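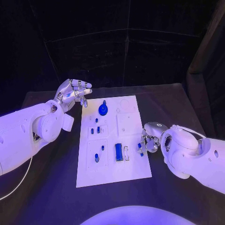 ## Asdale robotics club through to the Clultum final

8th November

Asdale's after-school robotics club is going to the Clultum final in May. Word came through at lunch and there was a fair bit of shouting in the corridor, so apologies to whoever was sitting a mock next door.

The team got in on the board task. Two arms, two hands, one white board with little blue parts on it - pegs, small cylinders, a round knob, a big one shaped like a battery. Parts have to be picked up and put where they belong, against the clock, and no human fingers allowed near the board once the run has started. Sounds easy. Isn't.

Their best run in the qualifier was 46 seconds quicker than anything they had managed in practice. Ninth in the table, with the top twelve going through. Not a landslide, but in is in.

### How the term went

Slow start. The first few weeks were mostly software and arguing. The club runs on Findura, the control program the competition gives out to all schools, and the version sent in September wouldn't talk to the left arm at all. A fix came after half term. Until then everything was done right-handed, which is why the Year 10s are now so good at the right hand and a bit rude about the left one.

Pegs were the big headache. The hand has to come down from above with the fingers curled in, pinch, and lift straight. Come in at a slant and the peg goes over, and then you've lost your time chasing it round the board. The group spent three whole sessions on nothing else. They tried going in fast, they tried going in slow, and settled on fast to just above the board then very slow for the last bit.

The cylinders were next. Lying flat they roll if you so much as nudge them. One pair of students wrote a routine that puts one finger down first as a stop and then closes the others, and the rest of the club nicked it within the day. Fair enough, sharing is in the rules.

The battery piece is still hit and miss. It's big enough to get hold of, but getting it to sit right at the other end is another matter. Two dropped in the qualifier. They know.

### Who does what

The final takes teams of nine, and that's everybody who turns up regularly, so no hard choices to be made. Jobs swap round every fortnight. At the moment it's drivers, code, timing and the logbook, and the logbook is judged as well, so please will whoever has got it bring it back. It has been missing since Monday.

Students from Guo, the college across town, have been coming over to help with the code side and have offered to keep going untill Easter. Big thank you to them. They were knocked out in the same qualifier and still came in the next afternoon with a list of things our lot could do better, most of them right.

### What's next

The Clultum rules change a bit for the final. The board gets turned between runs, so a program that has simply learned where everything sits will come unstuck. Parts may start upright or lying down and the team won't know which beforehand. There is also a new round where one hand has to pass a part to the other - no one has tried this yet. First go at it will be next week.

Also needed before May:

- a second power lead that reaches the back bench
- spare pegs, two sets if the budget stretches
- a minibus driver (the final is an early start, gates at 8)
- parental forms, the green ones not the old white ones

Sessions carry on as normal, straight after last bell, finish at 5. Years 9 to 11 can still join and there's no need to have done any coding. You won't be in the team of nine this time round but there is plenty to do, and reserves do get a proper turn on the arms.

An open evening is planned for the spring term so families can come and have a go themselves. Date to folow once the hall is confirmed.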